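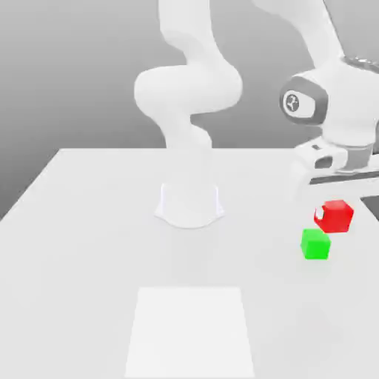
Ein Plädoyer für die dritte Mannschaft

Wer am Samstagmittag bei uns in Hetska am Platz vorbeikommt, sieht elf Leute in Weiß, von denen die Hälfte erst mit vierzig zum ersten Mal einen Cricketschläger in der Hand hatte. Das ist unsere Dritte, und ich halte sie für das Beste, was der Verein je auf die Beine gestellt hat!

Im März entscheidet die Mitgliederversammlung, ob sie noch einmal gemeldet wird. Die Rechnung kenne ich: 2000 Euro kosten Bälle, Fahrten und Meldegeld pro Saison, 1000 davon trägt bisher der Flanagan-Fonds, der Rest kommt aus der Vereinskasse. Für dasselbe Geld bekäme die Erste einen zweiten Trainingsabend in der Halle. Ich verstehe, dass das verlockend klingt. Trotzdem werde ich dagegen stimmen, und zwar mit beiden Armen, wenn man mich lässt.

Cricket ist nämlich ein Spiel, das man im Spiel lernt. Im Netz trifft fast jeder irgendwann den Ball, aber wie man eine Stunde lang am Rand des Feldes wach bleibt, wann man für den zweiten Run losrennt und wann man den Partner lieber zurückschickt - das lernt man draußen, bei Wind, mit einem Gegner, der es ernst meint. Letzten Sommer gegen Noltell haben wir 165 Runs verteidigt, mit zwei Werfern, die im Jahr davor noch keinen geraden Ball zustande brachten. Einer von beiden ist inzwischen in die Zweite aufgerückt. Noch am Abend haben wir im Vereinsheim jeden einzelnen Over nachgespielt, mit Salzstreuern als Feldspielern.

Und dann die Jugendlichen! In der Dritten steht eine Fünfzehnjährige neben einem Mann, der schon in Rente ist, und er erklärt ihr, warum der Slip nach einem Wicket einen Schritt näher rückt. Solche Gespräche gibt es in keiner Trainingshalle, und ich habe in keiner anderen Sportart etwas Vergleichbares erlebt (ich habe einige ausprobiert, Handball am längsten).

Natürlich darf man über Geld reden. Die Auswärtsfahrten ließen sich zusammenlegen, alte Bälle taugen fürs Training länger, als viele meinen, und Voltia hat auf unserem Platz noch immer keine Bande. Fragen wir doch erst einmal dort an! Bis dahin melde ich mich gern wieder als Fahrer, neun Sitze, Platz für zwei große Schlägertaschen, Abfahrt wie immer um acht am Vereinsheim.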